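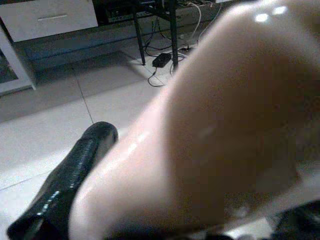
2023/11/23 作業ノート

塩水噴霧槽、Kesau塗料の試験片を再開。前回の停止はヒーターではなく、補給タンクのフロート固着が原因だった。フロートを外して酢で洗い、戻した。設定は前と同じ。積算時間は3,131時間から継続。

試験片40枚のうち、3枚はカット部の膨れが大きいので外した。袋に入れて棚の二段目。番号は台帳に記入済み。Preda さんから、膨れ幅は片側で測るのか両側かと質問あり。両側で測って半分にする。2月の分は片側で測っているらしく、そのままでは比べられない。測り直すかどうかは Wieser さんに聞く。
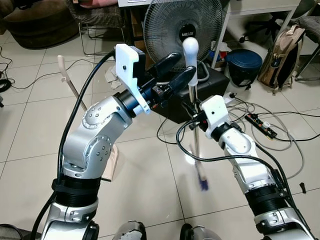 塩の残りが少ない。Clidider に900グラム入りを注文した。届くまでは Gurkthorpe の古い袋を使う。固まっているので、ふるってから溶かすこと。

pHは朝が6.8、昼過ぎが6.7。電極の校正液は期限切れ、要交換。

Shiferaw さんへ:槽のふたのパッキン、奥側の角が浮いてきた。テープで押さえてあるが、開けるときははがさず手前から持ち上げてください。

次回:噴霧量の確認、台帳の写しを Trnka さんに渡す。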